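Valtell publishes revised folding and storage guidance for shared housing

Valtell, the housing association that runs the Plostmont and Nidau residences, has issued a revised guide to sorting, folding and storing clothes in small bedrooms. The guide was published on March 16, 2019 and replaces a shorter leaflet that had been handed to new tenants with their keys. It applies to both sites and will be sent to all 1,428 tenants by post, with a copy kept at each reception desk.

The text was prepared by Shabnam Hashmi, who manages room fittings for the association. Her section deals with the limits of the standard bedroom, where the wardrobe has a hanging space 900 mm wide and a single shelf above the rail. There is no chest of drawers in most rooms. Items that do not hang well, such as jumpers, T-shirts and tracksuit bottoms, have to be folded and stacked, and the earlier leaflet gave no method for doing so.

The main change is that sorting is now done on the bed. Tenants had been advised to use the floor, but the clear floor area in a Plostmont room is too narrow for this once the wardrobe doors are open. The guide asks that the bed be made first, with the cover pulled flat, and that clothes be brought to it in one load. Folded items are stacked at the side nearest the wall. The side nearest the room is left for the garment being worked on.

Heavier and thicker items go at the bottom of a stack and lighter ones on top. The guide allows one exception. A thick garment that will be worn within the next day or two may be left on top, so that the stack does not have to be taken apart to reach it. Dark clothes are kept together, as they shed and pick up lint in a way that shows on paler cloth.

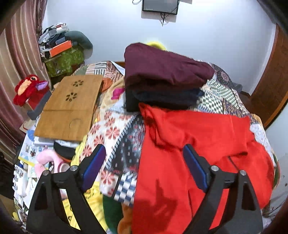 Should a creased garment be folded straight away or smoothed out first?
Smooth it first. Lay it face down, draw the hem and side seams straight with the flat of the hand, then fold the sides in to the middle and bring the hem up to the neck. Creases folded into a stack are pressed in by the weight above them and are harder to remove later.

A bright red garment lying bunched on a patterned bedspread, with maroon and dark folded clothes stacked behind it, is a fair case of a sort in progress. Under the new guidance the stack would stay where it is until the last piece has been folded, and would then be moved to the shelf in one lift with a hand under the bottom item.

Stack height is set by the shelf. At Plostmont the gap between shelf and wardrobe top takes a moderate pile, and the guide tells tenants to leave a hand's width clear above it. At Nidau the shelf is deeper but lower, and two short stacks side by side are preferred to a tall one. Folds should face the front of the shelf, with open edges to the back.

Bed covers are treated separately. Patchwork and other heavy covers are not to be stored on the wardrobe shelf, which is not fixed for that load. They may be kept on the bed all year or folded in 3 and placed in the under-bed box. Boxes are supplied by Serrano and have a vented lid. Tenants are asked to let covers air for a full day after washing before they are boxed, and to keep the box clear of the radiator pipe.

A further page covers clothes that have been worn but are not ready for the wash. These should hang on the door hook and should not be returned to the stack. The hook is rated for everyday clothing only and is not to be used for wet coats or bags.

The association has ordered 2,957 shelf dividers to go with the guide. They clip to the front edge of the shelf without tools and can be moved by the tenant. Fitting begins at Nidau in the last part of March, with Plostmont to follow once the Nidau rooms are complete. Tenants do not need to be at home for the fitting but should clear the shelf beforehand.

Requests for a large-print copy can be made at either reception desk. Rooms with older wardrobes that have no shelf are outside the present guide and will be covered by a separate sheet.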